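Automation > Product reviews > Checklists

Grelura two-arm packing kit: site inspection checklist with comments
4 min read

Inspected October 16, 2023 by Cor De Graaf for Wernum. Kit on a paid trial, list items as supplied by Pullik.

Arms and cables

1. Joint covers seated, no play by hand. Pass.
2. Gripper cable clear of the wrist through full travel. Pass with comment. The loop below the wrist is long. Pullik should add one more clip.
3. Gripper opens fully on command. Pass.

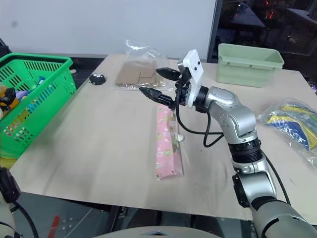 Comment on 3: opening speed is set to 80 percent. Leave it there until the December visit.

4. Emergency stop halts both arms. Pass, tried from each side of the table.

Handling

5. Soft packages. Pass with comment. Thin wrappers need the low grip setting, and the manual gives it only in the appendix.
6. Bottles. Gripper holds below the neck, cap up, and lowers into the basket. Pass. We ran 100 cycles with no drops.
7. Basket position. The basket must be within reach and its handle folded down along the rim.

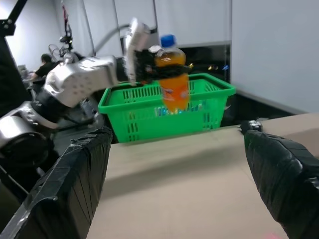

Wear parts

8. Finger tape. Replace. The wrinkles are enough to change the grip on small items. Pullik quotes a change every 2,000 cycles, and I would do it at about 1,000.
9. Bolts at fingertips. Check weekly with the key supplied.

Result: accepted for trial use. Items 2 and 8 stay open.

Contact Wernum | © 2023 Wernum | Back to top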